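About Gatden

Gatden is a small knitwear place in Gurnthorpe. Mittens, mostly. Some toques, the odd scarf if Tamara has yarn left over.

Tamara Sirko started it at her kitchen table, Matvii Harasym came on the next winter to do the packing and never left. Now there's a proper workroom, 824 pairs out the door last season and a waiting list for the kids' sizes. We are working on the kids' sizes.

How it goes – every mitten gets checked on its own before it meets its partner. Cuff, thumb, seams, ends woven in. Anything with a dropped stitch goes back to the knitter. Then matched by length, becuase two greys off the same cone can still come out different, and into the mailer.

Mending is free for three winters. Wash them first please!! Cool water, wool soap, dry flat, not on the rad.

Lost one? Write anyway. We keep singles from most colours and can usually match it, or knit you a new one for half the price of the pair.

Orders close end of October for Christmas. Pickup at the side door on Sydorenko Lane after 4 p.m., ring the bell twice, its a quiet bell. Parking on the street only.

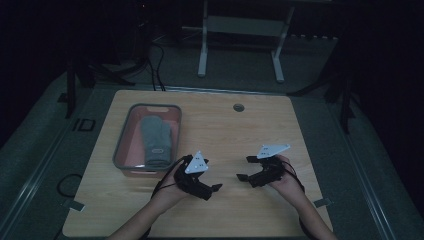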